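A Place for the Ten: The Drurndale Tool Library Reconsiders the Toolbox
By Fotini Tsoukalas

The Drurndale Tool Library opened its lending counter in May with 111 items on the register. Most were hand tools given by residents of the town and the surrounding farms. The register now stands at 1000, and the library has moved from a single cupboard in the Drisbridge Street annex to two rooms on the ground floor of the same building.

Growth on that scale brought a problem familiar to any household with a garage. Tools were returned on time and in good condition, yet they could not be found when the next borrower asked for them. A wrench would be checked in on Saturday and put down in the nearest open box, where it remained until somebody emptied the box onto a bench.

The library has responded with a written standard for packing a toolbox. It is four pages long, it is posted beside the counter, and members receive a copy with their first loan.

The standard begins with the box itself. The library lends two patterns. The Rundel is a deep steel chest with one lift-out tray, suited to heavy items and little else. The Varma is a folding cantilever box, in which the trays swing up and apart when the lid is opened. Members are advised to take the folding pattern for general household work. Every layer can be seen at once, and nothing has to be lifted out to reach the bottom.

Placement follows weight and length. Hammers, pry bars and large pliers belong in the base. Screwdrivers go into the divided lower compartments, where they may stand upright if the box will stay open on a bench during the job. They must be laid flat before the trays are folded, and the standard is firm on this point: a handle left standing will catch the underside of a tray and strain the linkage.

Wrenches receive a page of their own. The upper trays are reserved for them, in order of size, with the marking facing up. Ratcheting wrenches are kept apart from plain ones and are never used to break loose a seized bolt. Before packing, each ring is turned by hand in both directions and wiped with a dry cloth. Oil is applied by library staff only, after an early period in which well-meaning members applied a great deal of it.

The size marking deserves attention. Metric and inch wrenches of nearly the same opening are easily confused, and the number on the handle is small. A 10 millimeter wrench is the size most often requested at the counter and the size most often reported missing. The library now holds 3 spares behind the desk.

Packing is taught in a short evening session. Participants start with an open box and a few tools on a clear white surface, then place each tool in turn, working from the base upward. Members who complete the session may borrow a full box; others may borrow single items.

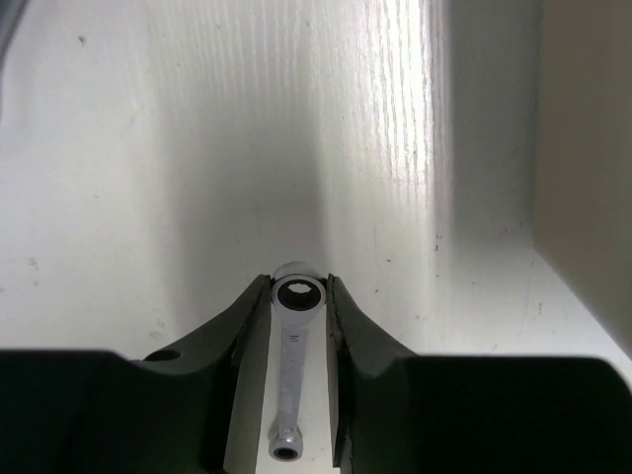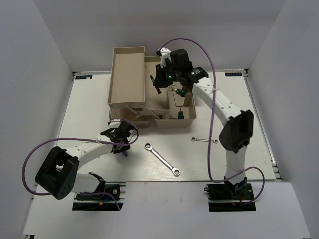

Wrenches and the toolbox at packing practice. First picture: a ratcheting wrench marked 10. Second picture: the cantilever box with its trays folded out and green-handled screwdrivers inside.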